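Okstead shop teaches its robot arms by hand

I drove out to Okstead in December to see what the people at Grimon have been up to, and I ended up staying through lunch (they had soup, I'm weak). The shop has 4 robot arms now, and the part I wanted to see was how they learn a new job. No typing, or hardly any. Kagiso Fourie just grabs the arm by the wrist and walks it through the move, over and over, until there's enough to train on.

For wiping down panels, that came to 660 run-throughs. Kagiso did 425 of them with hands on the arm and the rest were done by remote control from a desk across the shop, with Nandi Hendricks working a pair of handles. She let me try! I was terrible. Everything feels a half step behind you, and I kept pressing too hard – Nandi told me to breathe out before I moved, and that did help a bit.

A good session lasts some 20 minutes before people get sloppy, so they swap a lot. Bad tries get tossed the same day. Nandi says the remote ones are slower to make but cleaner, and Kagiso doesn't agree at all, and I'm staying out of it.

Next on the list is sorting small parts for Hlongwane, a customer down the road, and they're looking for a couple more people to do the showing. Mornings only, training included. I left my name and I'm only half kidding.
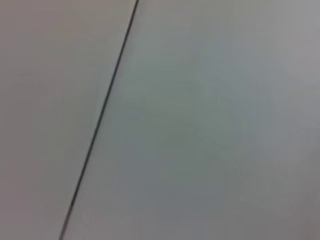

Charmaine Mofokeng: We tried the hand-guided way at my old job and my shoulders were sore for a week. Do they pay the same for the desk shifts? I'd sign up for those tomorrow.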